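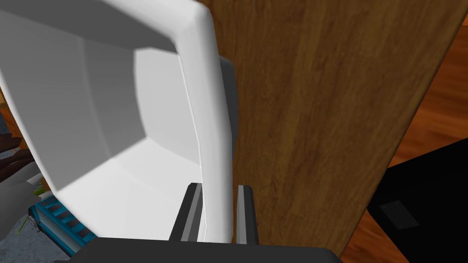

A tigela branca presa pela borda, no simulador.

Fui na quinta-feira à tarde de portas abertas da Benex, em Skislow. Já tinha escrito aqui que queria ir e duas pessoas pediram-me que contasse como foi, portanto fica o relato.

A inscrição era gratuita mas obrigatória. Recebi por correio eletrónico um bilhete com o número 319, que ninguém me pediu à entrada. O edifício fica na zona industrial, atrás do armazém da Entili, e quem vai de autocarro tem de sair na última paragem e andar mais um bocado a pé. Não há passeio na parte final.

A visita começa com uma apresentação numa sala do primeiro andar. Diapositivos, história da empresa, clientes. Saltei metade disto porque fui buscar café. Apanhei a parte do projeto Sterkstead, que era o que me interessava: ensinar um braço robótico a arrumar e a mudar de sítio objetos de casa, fazendo primeiro o trabalho todo em simulação. Têm 1473 cenas preparadas, entre cozinhas, salas e cantos de divisões, e a mesma tarefa é repetida com os móveis e os materiais trocados.

Depois descemos para a demonstração. Eu estava à espera de ver um braço a sério e fiquei um pouco desiludido ao início, porque o que há são postos com ecrã e comando. O braço físico existe, vimo-lo através de um vidro, mas estava desligado. Disseram que só o ligam de manhã.

Nos ecrãs vê-se o que veria uma câmara montada junto à pinça. Custa a habituar. A base escura da pinça ocupa a parte de baixo, os dois dedos apontam para a frente e tudo o resto parece enorme. A tigela da primeira imagem enche quase metade do ecrã e demorei um momento a perceber que estava a olhar lá para dentro. Os dedos apertam só a borda, um do lado de dentro e outro do lado de fora, e ao lado há um painel de madeira mesmo encostado. Perguntei se não era mais simples agarrar a tigela por baixo. A resposta foi que, com uma peça daquela largura, a abertura da pinça não chega.

No segundo posto o objeto era outro, uma peça fina com moldura cinzenta clara e uma superfície preta lisa, inclinada no chão. Eu disse tablet, o senhor ao meu lado disse tabuleiro, e continuo sem saber quem tinha razão.

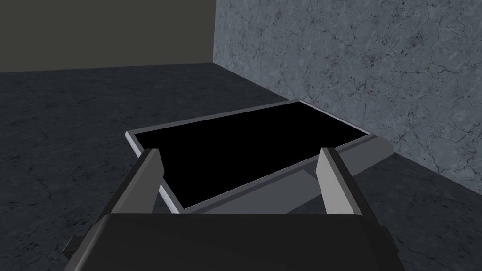
Segundo posto: a pinça ainda aberta, sem tocar na peça.

O que me pareceu mais difícil neste caso foi a inclinação. A peça está na diagonal em relação à pinça e tem uma base cinzenta por baixo, do lado direito, de maneira que os dedos têm de entrar com o ângulo certo. A parede da direita, com uns veios escuros que parecem de mármore, também não fica longe.

Deixaram-nos experimentar o comando, cada pessoa com direito a 11 tentativas. Consegui pegar na peça em duas. O comando tem um atraso pequeno e eu corrigia sempre demais. Um miúdo de uns doze anos fez muito melhor do que todos nós.

Na parte das perguntas alguém quis saber os preços. O comando que usámos, vendido à parte, fica por cerca de 599 euros, e o programa só é licenciado a empresas e escolas. Para uso em casa não há nada previsto. Também perguntei se o que se aprende na simulação passa bem para o braço verdadeiro. Responderam que depende muito do objeto e que os transparentes continuam a dar problemas.

Saí por volta das seis. Há outra sessão em outubro, de manhã, e se conseguir trocar o turno vou a essa para ver o braço ligado. Quem quiser ir que leve água, porque a máquina do rés do chão só aceita moedas e estava avariada.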